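Checklist before the hearing room opens – interpreters' area and file room
Saltero Legal Advice Centre, asylum and residence section

Completed by: Bogumił Kaczorowski
Day: Monday, from 8.15
Rooms checked: waiting room, interview rooms, file room, study corner for students

I write my comments in the same order as the form. Where I put "yes" without comment, I had nothing to add.

1. Entrance and waiting room

1.1 Door opens fully and stays open with the hook: yes
1.2 Ramp free: yes
Comment: The bicycle which stood there in January has not come back.
1.3 Evacuation plan on the wall, readable in the languages of our clients: partly
Comment: The English and French plans are new. The Arabic plan still shows the old staircase, which was closed when the lift was repaired. I took it down. I think a wrong plan is worse than a missing one, but a missing one is also a fault, so I mark this point as open. The translation is ordered from Drisero.
1.4 Seats stable: no
Comment: One chair in the row by the window moves when a person leans back. I turned it to the wall and put a paper on it.

2. Interview rooms

2.1 Client can leave the room without passing behind the adviser: yes in the first room, no in the second
Comment: In the second room the desk was turned again. I understand that the light is better this way for reading passports. Nevertheless the agreed position is with the desk along the long wall, because many of our clients have been in detention and do not feel well when the door is blocked. Please leave it like this. I have marked the floor with tape.
2.2 Alarm button tested: yes
Comment: Reception answered the first test quickly. At the second test the telephone was engaged, and I waited 40 seconds. Mrs Chettiar will ask if the button can ring on two telephones.
2.3 Conversation cannot be heard from the corridor: no
Comment: With the door closed I could understand single words and one full name. The rubber at the bottom of the door has come off. Until it is repaired, I ask that no asylum interview is held in the second room – residence card renewals only.
2.4 Water and tissues: yes

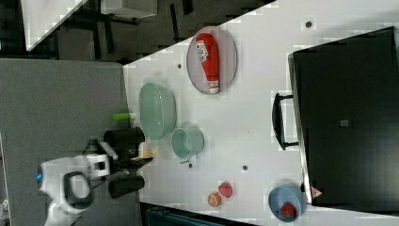 2.5 Heating and window: yes
Comment: The window in the first room opens only with some force. It is not dangerous, but a person with a weak hand will not manage it.

3. File room

3.1 Room locked on arrival: yes
3.2 Key list agrees with the keys: no
Comment: The list says 9 keys and in the box are 7. One is with Mrs Chettiar, who signed for it. For the other there is no signature. If you have it at home in a coat, please bring it, I will not ask questions.
3.3 Closed files separated from open files: yes
Comment: Appeals with a running deadline have now a red card in front. This was my proposal from the last check and I am glad that it was accepted.
3.4 Shelves not overloaded: no
Comment: The top shelf by the radiator bends. There are more than 330 files on this wall, and the heaviest ones, the family reunification cases, stand the highest. They should go to the bottom. I moved the first part myself and stopped when my back told me so.
3.5 Shredder: emptied, cable in order
3.6 No personal documents of clients left on desks or on the copier: no
Comment: A copy of a birth certificate was under the lid of the copier. I have put it in a closed envelope and given it to reception. The incident form is filled in.

4. Study corner (law students, free movement project Zarna)

4.1 Cables not across the walking way: yes
4.2 Extension lead not connected to another extension lead: no
Comment: Same remark as before. I removed the second lead and it is in my drawer.
4.3 Fire extinguisher visible and within its date: visible yes, date yes
Comment: The seal is complete. Please do not hang jackets on it.
4.4 Student computers locked when not in use: yes

Open points to be closed before the next check: 1.3, 1.4, 2.1, 2.3, 3.2, 3.4
Sent to building management: 1.4, 2.3 and the telephone question under 2.2
Result: rooms may be used, with the restriction written under 2.3

Signed: B. Kaczorowski
Copy to: Mrs Chettiar, reception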